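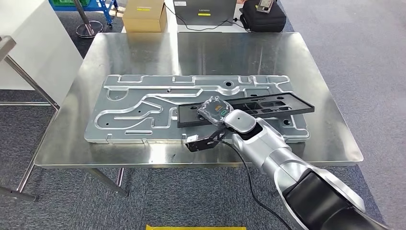 Figure 1. Arm at the bagged component on the plate and black frame, Brodach test cell.

Progress report: perception and motion planning for layered part handling
Reporting period ending March
Submitted to the Dastis program office by the Brarkent software group

1. Summary

Work in this period went into two parts of the software stack: the pose estimator for reflective metal parts, and the contact-aware planner that moves the wrist close to parts stacked on one another. Both now run together on the arm in the Brodach cell. The estimator is on schedule. The planner is two weeks behind, and the cause is described in section 3.

2. Perception

The aluminum plate remains the hardest part for the depth pipeline. Its raised channels give strong highlights, and the steel table under it returns a reflection of the arm that the old segmentation treated as a second object. We replaced the depth-only segmentation with one that combines edges from the color image with the known outline of the plate. The reflected arm is now masked using the joint positions and the measured table plane.

The training set for the new segmentation holds 3669 labeled images. Of these, 3099 were recorded in the cell during this period and the rest were carried over from the previous one. Labeling was done in our own tool, which was changed to let the labeler mark a part as lying over another part. The older format had no way to store this, and the carried-over images had to be converted.

Clear plastic bags are still a problem. The estimator finds the dark body inside the bag well enough to plan an approach, but the outline of the bag itself shifts with every wrinkle. For now the planner adds a fixed margin around the body and treats everything inside it as soft.

3. Planning and control

The planner now takes the order of the stack as input: plate, frame, bagged component. It will not plan a move on a lower part while an upper part is still in place. The check is simple and has removed a group of faults we used to catch by hand.

The delay comes from the wrist bracket. The collision model had the bracket as a solid block, and the planner rejected many approaches that were safe. We remodeled it as a thin triangular piece with a separate box for the module at its tip. The cable is modeled as a hanging curve with a wide margin, and this is slow to check. Planning time is higher than we want, and work on it continues.

Force limits for contact with bagged parts are set in the controller and can't be raised from the planner.

4. Tooling

The replay viewer, Bhutto, can now show the planned path and the recorded joint positions side by side. It reads logs from the controller directly, with no export step. We closed 13 defects in the viewer and the log format. Two remain open, both concerning time stamps after a restart of the cell.

5. Next period

- Shorten the cable check, first by caching results between nearby wrist poses.
- Test the estimator with the frame turned to more angles on the plate.
- Replace the fixed bag margin with one taken from the color image.
- Fix the time stamp defects and freeze the log format.

6. Requests

We ask the program office to confirm the final drawing of the black frame. The model we plan with is based on our own measurements of its cutouts and rim. No change to the budget is requested.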